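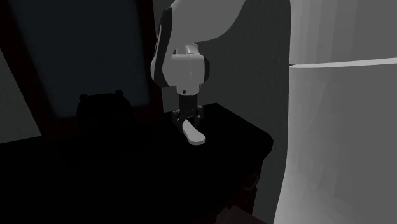
How to oil a black table top

A dark table top shows every dry spot, so it needs oil more often than a light one. I do my table two times in a year, in May and again in December, when the heating makes the air very dry.

What you need: a bottle of Farnar hard oil in black, two cotton cloths, sanding paper and a soft brush. I buy the oil at Bruvwood, where they also sell the small bottle of 100 ml. For one table it is enough.

1. Take everything off the table and wash it with warm water and a little soap. Let it dry until the next day.

2. Sand lightly in the direction of the wood grain. Do not press. If you come through the color, you will need one more layer of oil in this place.

3. Brush away the dust, then wipe with a cloth which is only a little wet. Wait again until the surface is dry.

4. Shake the bottle well. Put a small amount of oil on the cloth and work it in, starting from the far side.

5. After 10 minutes wipe off all oil that stays on the surface. If you leave it, it becomes sticky and you must sand again. This happened to me on my first table.

6. Lay the used cloths flat outside to dry, away from anything that can burn. Oily cloths in a pile can start a fire by themselves.

Do not put hot cups on the table during the first week.

Updated May 15, 2018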